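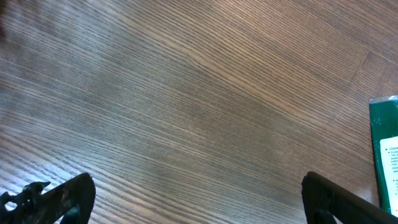

Figure 2. Tabletop from the dining group under overhead light. The grain is strongly marked, with a paler patch of glare across the middle and upper part and a faint joint at upper right.

Home Issues Sections Authors Search

3.2 Surface appearance and how people judged it

The tables in the dining group were chosen for their strongly marked grain. Figure 2 shows one of them. The dark lines are thin and close together, with lighter tan stripes between them, and they run in long curves instead of straight across the top. At the joint the direction of the grain changes slightly, and the wood beyond it looks a touch lighter and more orange. We mention this because several people in the interviews took a joint of this kind to be a crack or a scratch the first time they noticed one.

Glare was the feature that people talked about most. In Figure 2 the light reflected from the finish hides some of the darker lines and gives the wood a greyish-pink tone, while the parts nearer the edges keep a richer brown. In the interviews, people with a table under a ceiling lamp often said the middle of the table was "worn" or "faded". When the lamp was switched off and the same table was looked at by daylight from the side, most of them withdrew the remark. A few did not, and in those homes we found real wear, usually a dull area where plates were set down every day.

We therefore asked each household to judge the table twice, once with the overhead light on and once with it off. The order was changed from one home to the next. People sat where they normally sat for meals and were asked to say whether the top looked clean, whether it looked damaged, and whether they would wipe it before laying it for guests. They were not told that the light was of interest to us. In all, 181 pairs of judgements were collected in Triltaldale and Flastonstead between the spring visits and the end of October.

Wiping was judged differently from damage. With the light on, smears left by a damp cloth were easy to see inside the bright area and hard to see outside it. Many people wiped the bright area again and left the rest. This agrees with the cleaning diaries, in which the centre of the table is named far more often than the ends. Crumbs followed another pattern. On a strongly lined surface they were missed in both lights, and people who kept such a table tended to sweep the top with the flat of the hand before using a cloth. One respondent in Flastonstead said she could "only find the toast by feel".

The finish also mattered. Tops with a light gloss were described as easy to keep but "always showing something". Matt tops in the Ovis group were described as forgiving, though rings from cups were reported there more often. We did not test the finishes for hardness and make no claim about which of them lasts longer. The Tanabe group, which had the plainest grain, gave the smallest change between light on and light off, and joints were hardly mentioned.

Two limits should be noted. Lamp height was not the same in every home, and a low lamp gives a smaller and brighter patch than a high one. We recorded the height but did not adjust for it. Secondly, the words people used for colour were not consistent. "Red", "orange" and "brown" were all applied to similar tops, sometimes by members of the same family, and we have grouped these answers together in the analysis in Section 4.

Interviews in both towns were carried out by Akua Laryea, who also coded the replies. A second reader coded a share of them separately, and differences were settled by discussion.

This site uses cookies to remember your reading settings. Accept Decline Cookie policy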